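Comparing Finger Pads on Hand-Held Grippers: Bench Procedure

This guide describes how to compare two sets of finger pads on a pair of hand-held grippers before either set is approved for recording sessions. It was prepared by Janka Kováčik for operators of the Nernamach bench and replaces the January notes. The two pad sets are referred to throughout as Pristent (the current textured pad) and Rirunine (the candidate pad). Controller settings are entered in Ho, version 2668. Earlier versions store the width log in a different format and should not be used for this procedure.

Before you begin

Confirm that both grippers are fitted with the same pad set. Mixed sets produce results that cannot be assigned to either pad. Check that the screws holding each finger are tight, and close the fingers fully once to set the zero position in Ho. Clean the pads with a dry cloth. Solvents are not permitted on either set.

Select the test objects. Jars with screw lids are preferred for this comparison, as they present a smooth curved wall and a lid of a different width and texture. Close every lid firmly by hand before the first grasp. Jars that hold powder or grains should be left filled, so that the weight shifts slightly when the jar is tilted.

Setting the controller

1. Open the profile page in Ho and load the profile named for the pad set in use.
2. Set the log interval to 2000 microseconds for both grippers.
3. Set the closing limit to 900. The value is a controller unit and should not be converted.
4. Start the camera preview and check that both fingertips remain visible through the full opening range.

Running the grasps

Place the jar upright on the tabletop with free space on both sides. Approach with the fingers open and level, and stop when the jar stands between the pads.

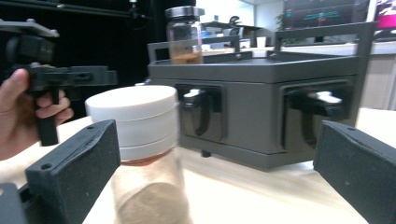
Close slowly until the width reading stops changing, then hold for a slow count before lifting. Keep the wrist straight. Operators who are new to the tool tend to rotate the handle as they squeeze, and the log will record this as slip. If the jar turns between the pads, set it down, note the turn on the sheet and repeat the grasp from the open position.

Repeat the procedure on the lid, and then with the second gripper. When both grippers have been used, change the pads, load the matching profile and start again with the same jar.

Raised placements

The second part of the test uses the top tray of the gray unit. The rim limits the approach angle, and pads with a thick lower edge may touch it before they reach the glass. Approach from above the rim and lower the fingers only as far as necessary. Record any contact with the rim or with a neighboring jar.
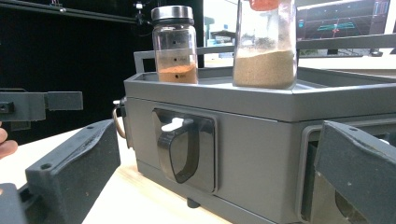
Two glass jars on the top tray, with a gripper finger in the foreground.

Reading the results

Export the width log for each pad set and compare the hold periods only. A steady line indicates a firm grasp. A slow drift indicates creep in the pad material, and a sudden step indicates slip. Logs with fewer than 2000 samples in the hold period should be discarded and the grasp repeated.

Enter the results on the comparison sheet under the name of the pad set, with the operator's initials. Return the grippers to the Pristent pads when testing is complete, and restore the default profile in Ho before closing the program.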